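Surplus rifle with an import mark I can't place. Did I overpay?

Posted in Military Surplus > Identification and Values

Clisham_532

I bought a bolt-action service rifle at an estate sale last month and I'm trying to work out what I own. The seller's tag said "army rifle, old," and I can't fault it on either point.

The receiver has a faint crest that somebody has scrubbed at with real dedication. The serial on the bolt ends in 189. The serial on the receiver does not. There is a tiny import mark under the barrel that my eyes are no longer equal to, and the stock has been sanded smooth and varnished to the shine of a bowling alley.

I paid 532 dollars, which my wife has described as "a number." The fellow at the next table told me matching rifles of this type go for a lot more. He was also selling a bayonet he said fit everything.

Is a mismatched bolt a safety problem or only a collector problem? And can the varnish come off without making things worse?

hindari surplus

Both, potentially. Bolts got swapped all the time when armies rebuilt rifles in batches, and importers shuffled them again when they pulled them out for shipping. A lot of those rifles shoot fine. Some don't, and you can't tell by squinting at it. Take it to a gunsmith and have the headspace checked before you put a round through it. Mine charged me 26 dollars and threw in a lecture on my cleaning habits at no extra cost.

Look for a second serial on the receiver, too. If there's a line struck through the old number and a new one stamped beside it, the rifle went through an arsenal rebuild, and that kind of mismatch bothers people a lot less.

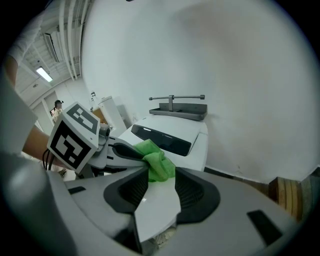
As for the import mark, put a bit of chalk over it and wipe it with your thumb. The chalk stays in the letters. Then shine a flashlight from the side, low down. You should get a company name and a town, and often a caliber, which I would want to know before buying any ammunition for a rifle described as "army, old."

Price is harder. With a scrubbed crest, a sanded stock and an odd bolt you paid shooter money, maybe a little over. If the bore is good I wouldn't lose sleep. If the bore looks like a drainpipe, lose a little.

Jorketti

leave the varnish alone!! every time somebody "fixes" a stock it ends up in my local shop for 100 bucks with a sad story attached. also that bayonet does not fit everything

Clisham_532

Chalk worked. I have a town, half a company name and a caliber, and it isn't the caliber of the ammunition I already bought. Gunsmith is booked. The bayonet, I regret to report, is also mine now.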